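Progress report to the Salinas Community Learning Fund
Project: Netix Games and Numeracy Library
Prepared by Bronisława Kurek, May 19, 2023

Work completed this period

Sorting of the donated materials is finished. We had 244 items on the intake list in February, and each one has now been checked, cleaned where needed and given a shelf code. Items with missing parts were set aside. Most of these were board games short a counter or a rule sheet, and we have been able to make up several complete sets from the leftovers.

The catalogue is in a plain spreadsheet for now. Konrad Górecki has entered the titles, suggested ages and number of players. He still has to add the storage location for the second bay -- that should take him one more afternoon.

Packing of the loan boxes

We had planned to send the number cubes and other loose pieces out in cloth bags. The bags were hard to label and the pieces got mixed up when they came back from the Plomell trial, so we changed to cardboard boxes. They stack well, the labels stay on, and a class can work straight out of the box on a desk. There will be 24 loan boxes in all, each with a contents card inside the lid.
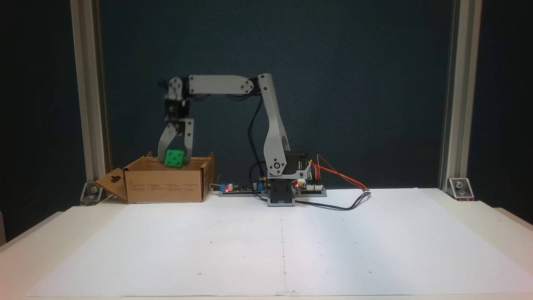

Green cube at the open cardboard box, spots on its front face.

Larger cubes are easier for the younger groups to read and harder to lose. Teachers at Plomell asked for more of them and for fewer of the small dice, which rolled under furniture. We have moved the small dice to the senior boxes and adjusted the contents cards to match.

Issues

The Husa Street room was closed to us for 3 weeks while the ceiling was repaired. Packing fell behind as a result, and six boxes are still to be filled. We do not expect this to affect the first loan date.

Colour matching has been a minor nuisance. Replacement cubes came in a different shade of blue from the originals, so those sets are being kept together and labelled separately.

Spending

Costs are within the approved budget. The boxes came in under the amount set aside for bags, and we would like to put the difference toward spare contents cards and a second label roll. Please let us know if this needs a formal variation.

Next steps

Fill the remaining boxes and finish the catalogue entries. Send the borrowing form to the schools on the list. Konrad will deliver the first boxes himself and collect the signed forms, and copies will go in with the next report.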